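### 3.2 Participants and wearing protocol

The Clukisar wristband estimates heart rate and oxygen saturation from an optical signal taken at the skin. We recruited adults with type 2 diabetes through the outpatient clinic in Tultbridge, and 300 of them completed the study. Each participant wore the band on the non-dominant arm for 9 nights and kept a short paper diary of sleep and meals.

Reference values came from a Prornano finger clip, which was worn on the same hand during 4 of these nights. We aligned both recordings by their time stamps and divided them into windows of one minute. Windows with strong movement were removed before the analysis — this step was the main source of lost data, especially in the first hour after going to bed. Around 2,000 windows were also checked by hand, and the two readers agreed on most of them.

Skin temperature was not controlled. Cold fingers reduce the amplitude of the pulse wave, so the saturation values from the participants who slept in unheated rooms should be read with care. We return to this point in Section 5. 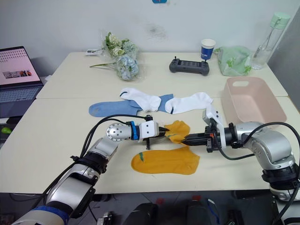
**Figure 3.** Two robot arms holding a yellow sock above a table.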